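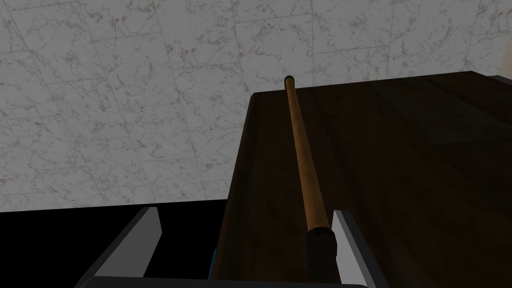
Nadhirah Lau wrote:
> The grasp fails for me on anything long and thin. I ran your
> config 100 times overnight and the fingers close, but the
> rod yaws as soon as the wrist lifts. Is the friction value
> in the Prona file meant to be the default?

No, the default is too low. Change it on both finger pads, then re-export. I had altered only the left one in the March upload, so your copy is lopsided.

Two other points before you rerun:

The solver step matters more than friction with the cue. At 229 Hz it slips; at 813 Hz it holds in my tests. I have not tried values in between.

Approach with the fingers either side of the black butt section, open, and centre before closing. If one finger touches first it pushes the cue along the table and the pose estimate is stale.

The real arm is still on the bench in my garage without its wrist bearing, so none of this has been checked on hardware. I'll post the torque logs once Rosales ships the part.

Yesenia Salinas

Last updated: April 2, 2025
Reading time: 1 min
Print this message | E-mail this message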